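The mug man of Irkbridge

Karim Bataineh would like it known that he does not collect mugs. Collecting implies a plan, he says, and possibly a cabinet. He keeps his on two shelves above a sink in the shared workshop building at Brimine Yard, where he has looked after the kitchen for long enough that people bring him their drinks problems the way they might bring a doctor a rash.

“Somebody's tea is cold by the time they sit down. Somebody's lid smells of soup. They come and stand in the doorway and look sad,” he says. “I'm a furniture restorer. I have no training in any of this.”

What he does have is opinions, and last September he began writing them down. The result is a photocopied booklet called What Are You Drinking Out Of?, which costs £2 and has sold 50 copies, a number he gives with the gravity of a man announcing a harvest. It covers handles, rims, lids, bases, the washing-up rota and, for one bad-tempered page, the sort of person who leaves a teaspoon in.

We meet at ten in the morning, which he considers late. He makes the coffee himself and doesn't ask how I take it. Mine comes in thick brown stoneware with a chip on the far side, turned politely away from me.

“That's a good mug with a bad past,” he says. “Hold it. Two fingers through, yes? Now, three fingers would be better, but then it's a tankard, and you start behaving differently.”

The handle is where he begins with everyone. A round one, he argues, rolls in the grip when the mug is full. A thin one digs in. He likes a flat strap, wide enough to spread the weight, with room for a knuckle that doesn't then rest against the hot side. This last point matters less with insulated mugs, to which he has come round slowly and with bad grace.

“I was against them. I thought they were for people on trains,” he says. “Then Golshifteh put hers down next to mine one winter, and an hour later she was still drinking and I had a skin on mine. So I had to go away and think about my life.”

Golshifteh Soltani binds books on the floor above and comes in halfway through our conversation to rinse a brush. She remembers it otherwise. “He borrowed it,” she says. “He borrowed it for a month.” Bataineh examines the ceiling until she has gone.

His objection to steel, it emerges, was the lip. He dislikes the feel of metal on the teeth and says it makes everything taste faintly of cutlery. He has tried to be fair about this. The booklet contains a blind tasting, carried out on Chang-ho Jang, who repairs clocks across the corridor, with a tea towel round his head. Jang got two right and two wrong and asked to be left alone.

“Inconclusive,” says Bataineh. “I printed it anyway.”

He has softened on colour too. For years the kitchen held nothing brighter than oatmeal, on the grounds that a mug ought not to compete with its contents. Lately there has been some green. He approves of the pale, greyish sort, and of a matt finish, which he finds easier to hold with dusty hands and harder to keep clean. Coffee drips show, and he has a paste for it, made of bicarbonate of soda and whatever water is left in the kettle.

Lettering he will tolerate if it's small and near the bottom. “Low down, where it would be on a chair,” he says. “A maker's name is a signature. You don't sign across the face of a thing. Slogans, no. If a mug tells me to have a lovely day I put it at the back.” 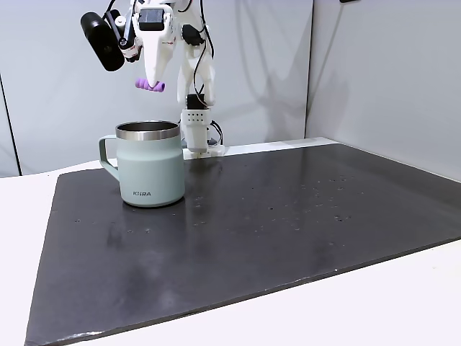
A sage-green KIRA mug: flat handle, steel rim, and the name kept low on the front.

I ask whether a steel rim, then, counts for or against. He takes some time over it.

“It looks well,” he says at last. “Polished against matt, that's a nice join. I'd do that on a table. And you can't chip it, and I've got a drawer full of chipped things I'm too soft to throw out. So I've forgiven it. I still wouldn't kiss it.”

The drawer is real and he shows it to me. It contains broken handles, a saucer in halves, and a lid that fits nothing in the building. Saeed Rezaei, who runs the Hashemi bakery on Wurotton Road and supplies the kitchen with yesterday's buns, has been promised one of the mended cups since spring. He has stopped asking.

A second booklet is in hand, on teapots, and Bataineh expects it to make him enemies. He believes almost every teapot pours badly and that people have been too polite to mention it. He has been testing them over the sink in the evenings, with a cloth underneath and a notebook beside him, and has so far passed one, a dented aluminium thing from a school canteen.

“Ugly as a boot,” he says, and gets up to wash my mug before I've finished with it.

What Are You Drinking Out Of? is sold from the kitchen at Brimine Yard, Irkbridge. Put the money in the jar without the spoon in it.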